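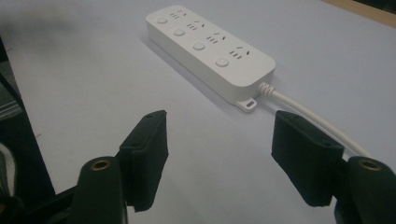 Ticket: Stester hand-held gripper kit, button press task, missed closures
Opened by: Maksym Marchuk
Assigned to: Wanda Kwiatkowski, Tundby support
Status: waiting on customer

Sunday, 14:10 – Marchuk
Task is pressing the buttons on a four-outlet power strip, white housing on a pale tabletop. Black foam pads fitted on both fingers. Width reading freezes for 2 to 3 samples when the fingers close, then jumps. Log attached, 3000 samples, rate set to 60 Hz. Same result after restart.

Sunday, 15:25 – Kwiatkowski
Log received. The freeze starts at the same width each time. Please confirm:
- firmware version
- whether width calibration was run after the pads went on
- pad screws tight on both sides

Sunday, 16:02 – Marchuk
Firmware is the February release. Calibration was done with bare fingers. Screws were tight on the left, a quarter turn loose on the right. Tightened. Freeze is shorter but still there.

Sunday, 16:40 – Kwiatkowski
Foam changes the closed position, so the bare-finger zero is not valid. Steps:
1. Close the fingers by hand until the pads touch. Do not compress.
2. Run width calibration from the service menu.
3. Record 2000 samples of open and close with no object.
4. Send the log before going back to the strip.

Sunday, 17:15 – Marchuk
Steps 1 and 2 done. Recording now.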